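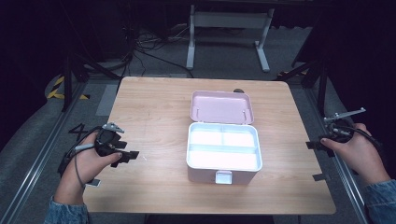
Pink storage box with its lid raised, on a wooden table.

Changes to passwords and sign-in for all Samau account holders

Members are asked to note that the rules governing passwords on Samau accounts will change in January. The new rules apply to every account used to reach the members' area, the booking system and the shared document store. Accounts held by partner organisations, including Sirmont, are covered on the same terms.

The minimum length of a password will rise to 14 characters. There will no longer be any requirement to include a capital letter, a numeral or a symbol, although all of these may be used. Spaces are also permitted, and members may find that four or five unrelated words are easier to remember than a short string of mixed characters. The system will refuse any password that appears on its list of commonly used choices, together with any that contains the member's own name, the name Samau or the name of the month.

The rule obliging members to change their password every three months is withdrawn. The office reviewed the requests received by the help desk over the past year and found that 326 of them concerned a password forgotten shortly after a compulsory change. A further 141 came from members who had been locked out after typing an earlier password by mistake. Under the new arrangements a change will be required only where there is reason to believe that a password has become known to another person.

Members whose present password already meets the new minimum need take no action. All others will be shown a notice when they sign in and will have 30 days in which to choose a new one. An account which has not been updated by the end of that period will be suspended, though nothing stored in it will be removed. Suspended accounts may be restored by applying to the help desk in the usual way.
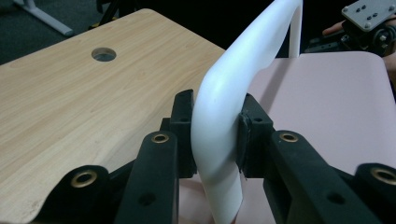
White curved tube between two black gripper fingers.

A second step at sign-in will be introduced at the same time. After entering a password, members will be asked for a six-figure code, which may be produced by an application on a mobile telephone or sent by text message. The code remains valid for 300 seconds. Members who do not own a mobile telephone, or who would prefer not to use one for this purpose, may apply for a printed sheet of single-use codes. Sheets must be collected in person and cannot be sent by post.

Bakari Mugo, who is responsible for member systems, has asked that members register for the second step before the change takes effect. "The registration page is already open and takes very little time to complete," he writes. "We would much prefer to help people with it now than in the first week of the new arrangements, when the telephone line will be busy."

Members are reminded that staff will never ask for a password or a code, whether by telephone, by electronic mail or at the front desk. Any message which does so should be forwarded to the help desk and then deleted. Links in such messages should not be opened.

The practice of sharing one account among several people must cease. Where a group has a genuine need for common access, such as the management of a room calendar, the group's named contact should apply for a shared mailbox or a group calendar, to which each member signs in separately. Kalevi Väisänen will consider these applications and expects to reply to each within five working days.
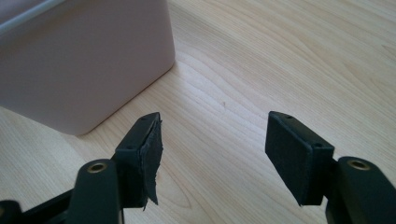 SOFTWARE AND SERVICES

Password manager available to members

Samau has taken out a licence for Clemeo, a password manager, following a trial held in the Aaltonen building. The licence allows each member to install the program on up to three devices at no personal cost. Use of Clemeo is optional, and those who already use another password manager may continue to do so.

Members wishing to take up a licence should complete the request form in the members' area under Services. An invitation will be sent to the address held on file, and members should therefore check that this address is correct before applying. The main password chosen for Clemeo is not known to the office and cannot be recovered by the help desk if it is lost. A written copy kept in a secure place at home is acceptable.

An introductory session will be held in the ground floor meeting room of the Aaltonen building at 2.30 pm, with the date to be given in the next issue. Places may be reserved through the booking system.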